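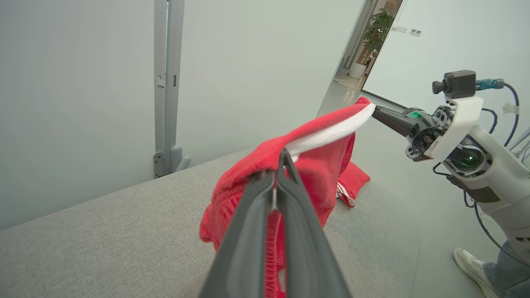
## Swapping the tub filler in an old park model

I spent a good part of a morning on the phone with a retired plumber who winters in Parry and has worked on more trailers than he cares to add up. I called because the tub filler in our Giden was dripping all night and I was sick of hearing it (so was the dog).

"First thing, look at the back of it," he told me. "If you've got plastic threads, don't you dare put a big wrench on there." Well, I already had! He laughed for a good while at that.

He likes the Prillex two-handle filler for these rigs and paid $35 less for it than for the Sirnier. I asked if the cheap one holds up. "Mine's been in 2 years. Ask me again in five." He did say to throw out the cone washers in the box and buy better ones, and to go hand tight plus a quarter turn, then leave it alone.

## The water heater question

I also wanted to know about our pressure, because the shower goes weak whenever the kitchen tap is on. He asked what regulator we had and I had to go outside and look, phone in my teeth.

"Those little brass ones choke everything down," he said. "Get the adjustable kind and set it with a gauge." 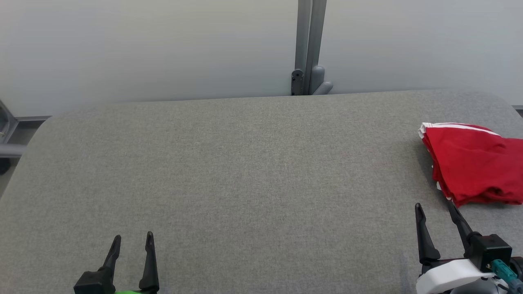

## What I ended up buying

The Prillex, new washers and an adjustable regulator. I'm putting it all in next weekend, and he says I can call if it leaks.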